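The Oduncombe Print Fair returned my etching in August, with a form letter and a dent in one corner of the frame. The letter thanked me for my "interest in participating," which I thought I had already demonstrated by participating. I paid the fee. I drove the thing there. I ate one of their sandwiches.

The piece is called Clilter, after the quarry where I made the first drawings. It took 71 proofs to get the blacks where I wanted them, and the jury's single comment was "quite dark."

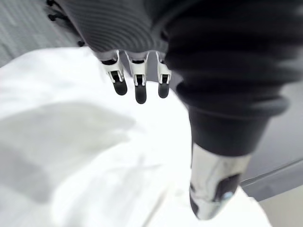
I've been etching for long enough to know that juries are tired people in folding chairs. There were 962 entries this year and two jurors. Do the arithmetic and you stop taking it personally, at least until you see what won. What won was a linocut of a heron. It is always a heron. I have nothing against the bird, but somebody should look into how it does so well.

The frame I can fix. The plate is another matter. I've gone back and forth on whether to rework the sky or leave it alone – I have a long history of improving skies until they have to be scraped out and called weather. The aquatint is thin on the left side and I don't think it will stand many more pulls.
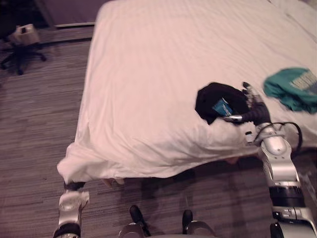

So the plan is to print a small edition of 10 on the last of the Stivach paper, sign them before I change my mind, and put the plate in a drawer. The Kang Gallery has an open call for works on paper with no theme and a lower fee. Sandwiches aren't mentioned. I've already filled in most of the form, apart from the artist's statement, where I've written "quite dark" and then sat looking at it for twenty minutes.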